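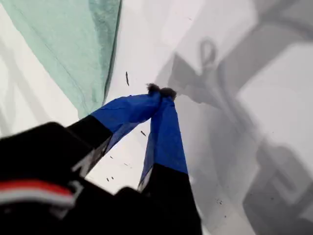

Cluslow visit, notes

Aug 23, 2021

Got back late, writing this up before I forget it all. Went over to the Hendano workshop in Cluslow to see how they look after their cloth folding cell. One arm, one table, one gripper. The open day had other stuff (a conveyor demo, a talk on pallets, coffee) but I spent nearly the whole afternoon at this one bench and missed the talk.

Sharon Bakilana runs the cell. She was in the middle of maintenance when I walked up and just kept going, so I got to watch.

Fingers first. Two of them, black at the base, blue covering up the outside, little dark fuzzy pads at the tips. The pads are what touches the cloth. Bare tips slide off thin fabric or else dig in and drag a thread, she says, and the fuzz gets just enough hold to lift one layer. They tried rubber last winter. Rubber picked up two layers half the time.

Pads get changed every 3000 picks. The counter said 902 when I looked so these were fairly fresh. Old ones go flat and shiny on the inside face. She had a jar of dead ones and let me feel a few, you can tell right away with your thumb.

The blue covering comes off at the same time or whenever it gets too baggy. Wrinkles are OK. A loose end is not, it snags on a hem and pulls the whole piece sideways. She presses the end down toward the base, never toward the tip.

Then the closing check. Close on nothing, look at the pads. They should meet and sit as one tuft. One a bit higher than the other is fine, she lets that go as long as there's no gap. If there is a gap she backs off the finger screws, closes again and lets the fingers find each other, then tightens. Took her a couple of minutes. I would of taken an hour.

The table is white so the crumbs and lint show. And they do show, specks all over after a run. Wipe down every 20 folds with a dry cloth. They used to use spray but it left a film and the fabric stuck at the corners. Lint also gets into the pads, so there's a toothbrush on a string. Brush outward, two or three strokes, don't scrub.

Shadows were the other headache. The arm throws a big soft one over half the table and the software kept finding an "edge" in it. They moved the lamps in February and went to diffused panels, and now they do the calibration with the arm parked in the pick position so teh shadow is in the picture from the start. Better, not perfect. Pale green cloth behaves, gray cloth still a pain.

Log is a paper sheet in a Storex binder at the end of the bench. Pad change, wipe, screw check, initials. Page 44 already. She wants it on the tablet but the tablet is always somewhere else.

Asked about spares. Pads they cut themselves from sheet, fingers come from Byun, long wait right now so they keep two sets in the drawer. Cable is the thing she worries about, no spare at all.

Stuff to try at our place:
dry wipe only
toothbrush
calibrate with the arm over the table
find out what pad sheet she uses, forgot to ask!!

Parking is behind the building, the front lot is trucks only. Will email Sharon about the pad sheet.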